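Heltico Stamo Table-Setting Arm: Bench Review
Tableware sorting and tray loading, single-arm configuration
March 2021

The Stamo is a single-arm cell sold by Heltico to small food-service operators who want place settings assembled from bulk tubs. It ships with the arm, a two-finger gripper, a controller, and a license for the Penditz grasp planner. We bought the standard package and ran it on the bench for 33 days.

Heltico's sales material shows the arm handling one item type from a molded rack. Few kitchens store anything that way. We used plain open tubs: white plates and small dishes in the largest, soup spoons in a blue-gray one, black chopsticks in a tan one, and a textured black tray as the loading target. Spoons were dumped in without sorting. The table covering was a white cloth with a printed grid, and we hung green fabric behind the tubs to give the planner a plain background.

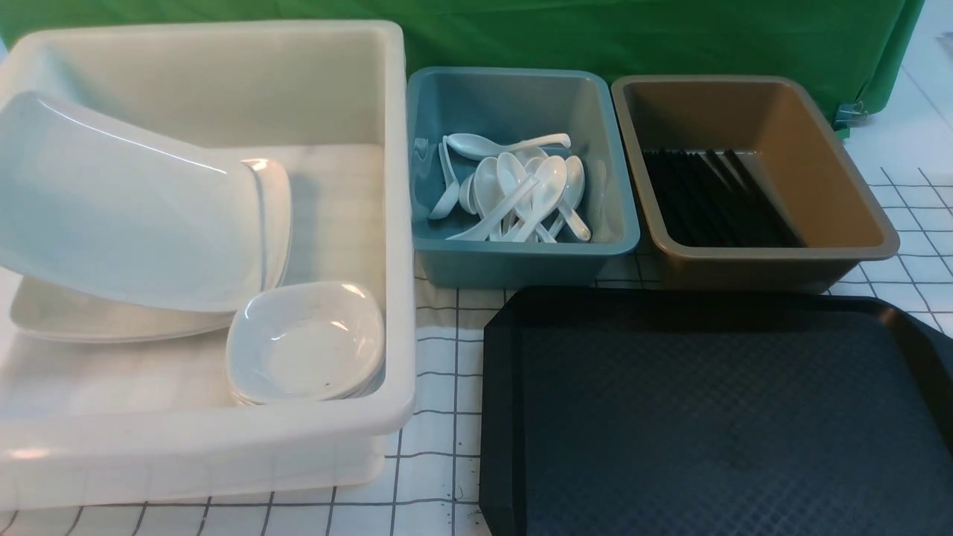 Page 2 of 8

Setup

Unpacking and mounting took one afternoon. The base bolts to any flat surface that can take the load, and the bolt pattern is printed on the inside of the carton lid, which is easy to throw away before you need it. Calibration is run from the controller and asks the user to touch the gripper to a set of reference points. The procedure is clear. It does not save partial results, so an interruption at the last point means starting over.

Tub positions are entered by jogging the arm to two opposite corners of each rim. The planner then treats the space inside as a pick zone. Tubs with flared or heavily rounded rims confuse this step, and we got better results by entering the inner wall instead of the outer edge. The manual does not mention it.

Spoons

Asian-style soup spoons are a hard part for a parallel gripper. The bowl is deep, the handle is short and flat, and the plastic is slick. In a loose pile they also nest and cross. Penditz looks for handles first, and when a handle is exposed and clear of its neighbors the grasp is dependable. When every handle is pinned it falls back on the rim of a bowl, and most of our drops came from that fallback.

We logged 596 spoon attempts over the test period. Failures clustered at two points: the first few picks from a full tub, where the pile shifts under contact, and the last spoon or two lying against a wall. There is a setting called "agitate" that nudges the pile before a retry. It should be on by default.

Plates and dishes

Flat plates lying on a tub floor could not be picked at all with the stock fingers. Leaning the stack against the side of the tub so that one long edge is raised fixes this, and Heltico's support desk recommends it. Small square dishes stacked in a corner were acceptable as long as the stack was square. Highlights on glossy white surfaces cause depth errors under direct overhead light. Moving our lamp off to the side cleared up most of them.

Chopsticks

The arm picks chopsticks in clumps. It cannot be told to take a pair. For anyone planning on full place settings this is the most serious gap in the product, and the October software release did nothing for it. We ended up laying the chopsticks by hand.

Reach and cabling

Reach is adequate for three tubs in a row with a tray in front. The forearm is long and rounded, and when it crosses one tub to work in the next it needs clearance above whatever is stacked in the first. The planner accounts for the rigid parts of the arm. It does not account for the cable, which runs outside the arm near the gripper and sags in a loop on low, extended poses. Sutherland sells a clip-on cable guide for this arm - we fitted one late in the test and would now consider it part of the purchase.

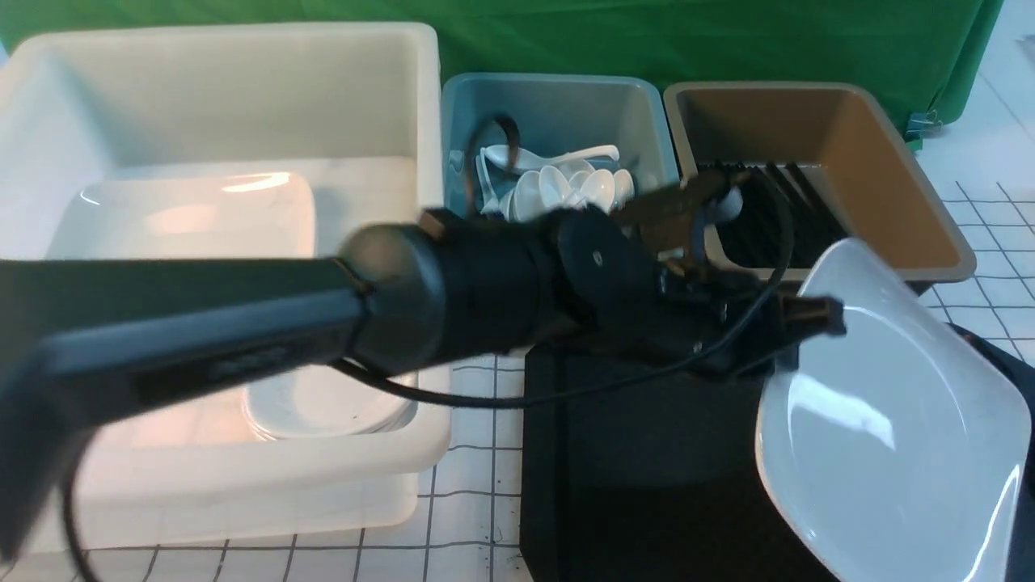 Penditz forum user tubwall writes that the cable loop is a setup fault more than a design fault: shorten the slack at the second joint, set the park position higher, and the guide becomes unnecessary. The same post adds that bowl-rim grasps on spoons improve a good deal with softer finger pads, and that the stock pads harden after repeated sanitizing.

We tried the shorter slack. It reduced the sag but put tension on the connector when the wrist was fully rotated, so we went back to the guide. We did not test other pads.

Noise and cleaning

The arm is quiet enough to talk over. Outer surfaces wipe down easily. The recess around the screw heads at the wrist holds residue and needs a brush. The gripper is rated for splashes only and has to come off before any washdown - two fasteners, one connector.

Verdict

The Stamo does a fair job with spoons and small dishes, a conditional job with plates, and no useful job with chopsticks. Operators with a single utensil type and steady lighting will get the most out of it. Budget for the cable guide and a spare set of pads.

Next page: controller menus and error codes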